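Blog > Cars > Track Notes

My first track day in the little coupe, and everything I got wrong

So I finally did it! After three years of saying "next season" to anyone who would listen, I signed up for a novice group, put my ten-year-old coupe on a road course and drove it the way I've been daydreaming about since I bought it. I slept maybe four hours the night before. I packed the trunk twice. I got to the gate before it opened and sat there eating a cold burrito with a huge grin on my face.

For anyone new here, the car is nothing special on paper. Four cylinders, a manual, rear-wheel drive, cloth seats. It has a small dent in the left rear quarter panel that I keep meaning to deal with. What it does have is the best steering of anything I've ever owned, and I wanted to find out what that felt like on a road with no driveways and no mailboxes.

The prep was simpler than I expected. I had the brake fluid flushed, swapped the front pads for something that could take more heat, and changed the oil even though it wasn't due for a while. Gumaro Zavala, who has looked after my cars forever, put it on the lift and went over the wheel bearings, ball joints and tie rods with me standing there asking questions the entire time. He found a torn boot on the right front axle... except my car doesn't have front axles, so that was him testing whether I was listening. I was not listening.

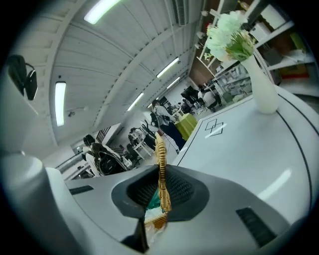 Tires were the big argument. Half the people I talked to said to run whatever I had until it wore out, and the other half wanted me on sticky 200-treadwear rubber right away. I went with the first group, and I'm so glad. Regular summer tires squeal and complain long before they let go, and for a beginner that noise is like having a second instructor in the car. I started at the door-sticker pressures and bled them down after each session (they climb a lot more than I would have guessed).

I was in car number 59, in blue painter's tape on both doors. The 9 on the passenger side peeled off somewhere in the second session and I spent the rest of the day as number 5, which confused the people at the flag stations more than I'd like to admit. Use more tape than you think.

My instructor was Rowena Soriano and she was fantastic. She's calm, she talks in short sentences, and she has a way of saying "brake" that never sounds scared. We did the first laps at what felt like grocery-run speed so I could learn where the corner stations were. Then she had me pick up the pace one corner at a time, and I want to tell you about Turn 3, because Turn 3 was my nemesis.

It's a long downhill right that tightens up on you. Everything in your body wants to turn in early, because the inside curb is right there and it looks so friendly. So you turn in early, you clip the curb too soon, and then you run out of pavement on the other side with the wheel still cranked over. I did that over and over. Rowena told me to look across the corner through the side glass until I could see the exit, and to keep driving straight well past the spot where I felt comfortable. The first time I got it right the whole car just relaxed. I yelled. She laughed. I then missed my shift into fourth.

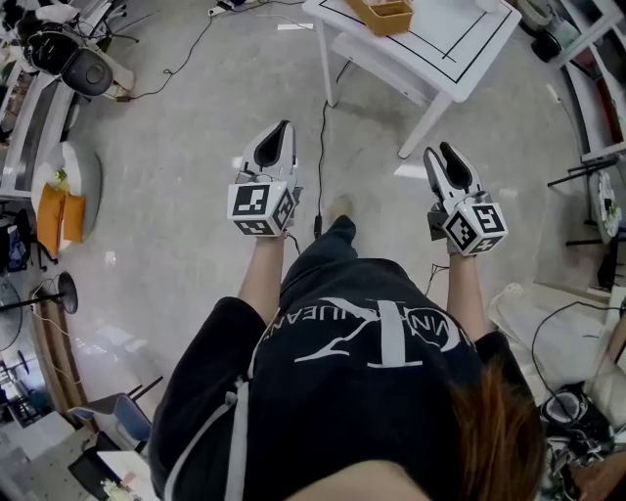

Braking was the other big lesson. I've always been a smooth, gentle braker on the street, and I thought that was a good habit. On track it meant I was squeezing the pedal for half the straight and cooking the pads for no reason. She wanted one firm push, early in the zone, and then a slow release as I turned the wheel. The slow release is the part I'm still working on. When you let it off gradually the nose stays planted and the car turns like it's on a string. When you pop off the pedal, the front goes light and you sit there waiting for grip to come back.

I also learned that I hold my breath. Through the entire back section, apparently! Rowena made me say the corner names out loud just so I'd have to exhale.

Lunch was a treat. Érica Godoy had brought her old hatchback, the one with the mismatched hood, and let me ride along for her advanced session in the afternoon. That car is down on power to almost everything in her group and she was all over people in the twisty bits. Watching her hands was an education. They barely move. Mine look like I'm trying to fold a fitted sheet.
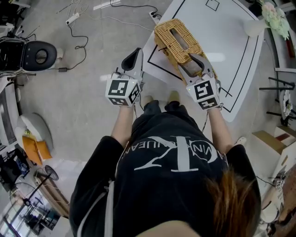 Now, the money, because people always ask. I'm not going to list every receipt, but the entry fee was less than I spent on my last set of wheels, the pads still have plenty left, and the tires came home with worn shoulders but plenty of center tread. Fuel was the surprise. I burned through a full tank and had to make a run to the gas station with half the paddock doing the same thing. If you go, show up full and bring a can.

Things I'd bring again: a folding chair, a torque wrench, a decent tire gauge, twice as much water as seems sensible, and a long-sleeved cotton shirt. Things I'd leave at home: the big toolbox, which I never opened, and the cooler with the broken lid.
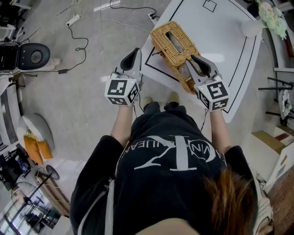 My seating position turned out to be the cheapest fix of the day. I'd been sitting much too far back, with my arms nearly straight, and by the third session my shoulders were burning. Reaching out like the person in the black CK top, both arms forward over the table, is fine for handling a basket, but it's no way to steer through a fast corner. Rowena had me slide the seat up and raise the backrest until my wrists could rest on top of the wheel with my shoulders still against the seat. It felt silly for two laps and then wonderful, and I've left it there for the commute.

The last session of the day was the best one. The light was getting low, half the group had packed up, and I had long stretches of track all to myself. I hit Turn 3 properly four times in a row. On the cool-down lap I waved at every single corner station, and every one of them waved back.

I've already put my name down for the next novice day in April. Before then I want fresh fluid again, a proper alignment with a bit more front camber, and vinyl numbers for the doors.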